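Nekon Side-by-Side Laundry Bay, Front-Loading, Gray

Supplied by Ukus Laundry Equipment
Order line: Nekon bay, gray cabinet
Availability: built to order, ships in January

General

The Nekon bay is a row of matched front-loading cabinets for shared laundry rooms, dormitories and small self-service shops. Units are sold singly or in rows of up to 8. All cabinets in a row have the same width, height and door position, so a row can be extended later without changing the plinth.

The cabinets stand directly beside each other. Only a narrow seam is left between neighbors, and no filler strip is supplied. Where local rules call for a wider separation, order the spacer kit and allow for it in the room layout before the plinth is poured.

Cabinet and door

Cabinet finish is dark gray. The top panel is glossy gray and wipes clean with a damp cloth. Scouring powder will dull it permanently, and this is not covered.

The door is a large round porthole type with smoked glass set in a wide chrome and clear plastic rim. The smoked glass hides lint and water marks better than the clear glass of the older Hellon row, but the load is harder to see in a dim room. Sites that want customers to check the drum before leaving should plan for good light on the door side.

Door glass, rim and latch are separate spare parts. Quote the unit number from the cabinet when ordering.

Numbering and labels

Each cabinet in a row carries its own number on the front face. Numbers run left to right as standard. Right-to-left numbering is available on request and must be stated on the order, as the payment panel is programmed at the factory to match.

Front stickers are applied in the language chosen by the site. User instructions go on a small label on the door rim. Replacement labels come in sheets of 200 and are made to order. Clean the rim with alcohol before applying, press from the center outward, and leave overnight.

Installation

Floor: level concrete or a plinth of 148 mm finished height. Timber floors are not supported for rows of more than two units.

Rear clearance: 1000 mm service aisle behind the row. Rows placed against a wall must be specified as front-service at the time of order. Conversion on site is possible but requires a new lower panel on every cabinet.

Leveling: set the first unit at the left end, lock its feet, then work to the right. Do not lock the feet of any later unit until its top panel lines up with the one before it. A row that has been leveled from the middle tends to show a step at one end.

Electrical: one isolator per unit, mounted where it can be reached without moving a cabinet. Supply details are on the wiring sheet sent with the order confirmation.

Routine care

Daily: wipe the door glass and the inside of the rim. Check that the latch closes without being pushed twice.
Weekly: clean the top panels and the seams between cabinets. Lint collects in the seams -- a flat brush reaches it, a vacuum nozzle usually does not.
Monthly: check the feet, the door seal and the legibility of all stickers.

Do not hang garments or bags from the door. The hinge is rated for the door alone.

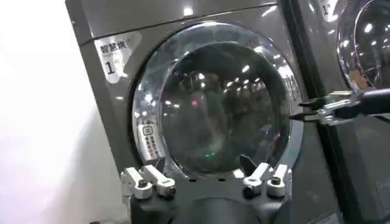 Gopinath Devadiga: We have had a row of these for two winters and the doors have held up well. My complaint is the seams. The daily sheet should include them, at least for a room that gets a lot of towels. By the end of the week ours are packed solid, and the brush pushes lint down to the floor where you can't reach it. I would also like to see the label sheets sold in smaller packs. We used four labels and have the rest in a drawer.

Reply from Ukus: The weekly interval is a minimum. For heavy towel use we suggest every second day. A seam cover strip made for the Kongkaew row fits the Nekon cabinet but has to be removed for leveling -- ask for it by name, as it is not on the standard price list. Smaller label packs are not planned.

Somkiat Ratanaporn: Does the strip come in gray? The one we were sent was white.

Reply from Ukus: Gray and white. State the color on the order or white is shipped.

Spare parts

Door glass, smoked
Door rim, complete
Latch assembly
Door seal
Leveling foot, set of four
Spacer kit, per seam
Label sheet, language to be stated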